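Compression stockings on long flights, worth it?
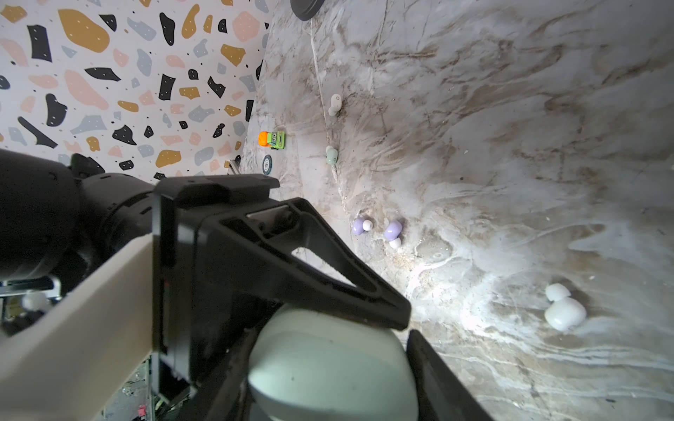
Pale green case over a marble-patterned tabletop

tridside_44
25 April 2018
I fly to see family in January and it's a long one. My ankles swell every time. My doctor said knee-highs are fine for me but didn't name a brand. Has anyone tried Kenell?

mapleroot
I have two pairs of Kenell. They held up well, but the top band dug in until I went up a size. Measure your calf in the morning before any swelling.

Zollivura
I wouldn't bother. Get an aisle seat, walk every hour and drink water. I've done that for years with no trouble.

mapleroot
That's fine if you've never had vein problems. I had a clot behind the knee and was told to wear them and walk.

Zollivura
Fair enough, I haven't had one. I still think most people buy them for no reason.

gatecheck700
Put them on at home. Doing it in an airport restroom is miserable. Also ask the doctor what pressure you need, they come in different grades.

tridside_44
Thanks. I didn't ask about pressure, so I'll call the office. Does the open toe kind roll up?

mapleroot
Mine did. I switched to closed.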